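July 2026, dye bench notebook

Madder bath no. 3, wool from Sinero. I weighed 105 g of dry yarn and kept the alum the same as before. Liya thinks the water here is too hard, so the next bath will be with rain water.

The color came more brick than red. Negin likes it, I do not yet. Rinse was long.
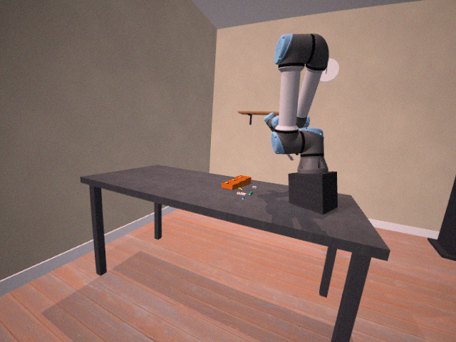 Drying is still my weak point, the skeins touch each other and get marks. For August I want one long table only for samples, dark gray on top like the one here, so that small differences in pale wool are easy to see. Yasuo will ask Coman for a price. Second rinse to be done with bath no. 4.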